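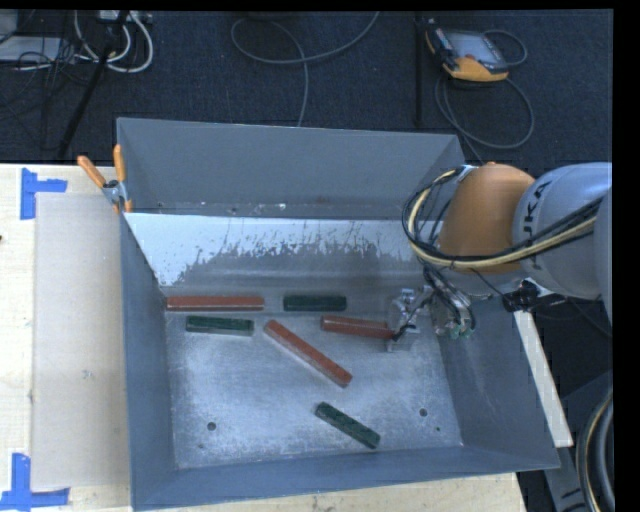 제목: Re: [bin-picking] 상자 벽 근처에서 역기구학 해가 바뀌는 문제

안녕하세요. Sellden 팀입니다. 답장이 늦어서 죄송합니다.

수요일에 올려 주신 글:
> Prundomari 플래너를 0.6에서 올린 다음부터, 막대가 상자의 경사면 가까이 있으면
> 접근 자세가 갑자기 다른 해로 넘어갑니다. 손목이 크게 돌고 케이블이 당겨집니다.
> 파지 후보 점수는 전과 같습니다. 충돌 여유 값을 줄여야 합니까?
> 그리고 빨간 막대와 초록 막대의 자세 추정은 따로 하십니까?

충돌 여유 값은 줄이지 마시기를 권합니다. 저희도 처음에 그 값을 의심해서 27 mm에서 19 mm로 내려 보았는데, 해가 바뀌는 횟수는 거의 같았고 그리퍼가 벽에 한 번 닿았습니다.

저희가 찾은 원인은 시드였습니다. 새 버전은 접근점과 파지점의 역기구학을 각각 따로 풉니다. 접근점에서 나온 관절값을 파지점의 시드로 넘겨 주지 않으면, 벽 근처에서는 두 해가 서로 다른 가지에 놓일 수 있습니다. 설정 파일에서 seed_from_previous를 true로 바꾸고, 손목 관절의 이동 비용을 따로 올려 주십시오. 저희 로그에서는 이 두 가지를 바꾼 뒤 약 400회 시도하는 동안 같은 현상이 나오지 않았습니다. 다만 상자 모델의 경사면을 수직 벽으로 단순하게 만들어 두셨다면 그것부터 고치셔야 합니다. 그 경우에는 갈 수 있는 자세도 충돌로 버려집니다.

케이블은 플래너가 모르는 물체이므로, 저희는 6번 축의 범위를 소프트웨어에서 좁혀 놓았습니다. 좋은 방법은 아니라고 생각합니다. Mostholm 쪽에서 케이블을 캡슐 모양으로 근사하는 패치를 준비한다고 들었는데, 아직 받아 보지 못했습니다.

색에 대한 질문입니다. 자세 추정은 색과 관계없이 깊이 영상만으로 합니다. 색은 마지막에 분류할 때만 씁니다. 바닥이 금속이라 반사 때문에 깊이 값이 비는 곳이 있고, 막대가 벽 바로 밑에 붙어 있으면 긴 변의 방향은 잘 나오지만 높이가 조금 흔들립니다. 여기에 Živković 필터를 쓰시는 분이 계시면 창 크기를 어떻게 정하셨는지 알려 주시면 감사하겠습니다.

혹시 문제가 생긴 시도의 관절 궤적 파일을 하나 보내 주실 수 있습니까? 접근점과 파지점의 관절값만 있어도 저희 쪽에서 비교할 수 있습니다.

감사합니다.
Sellden 소프트웨어 팀 드림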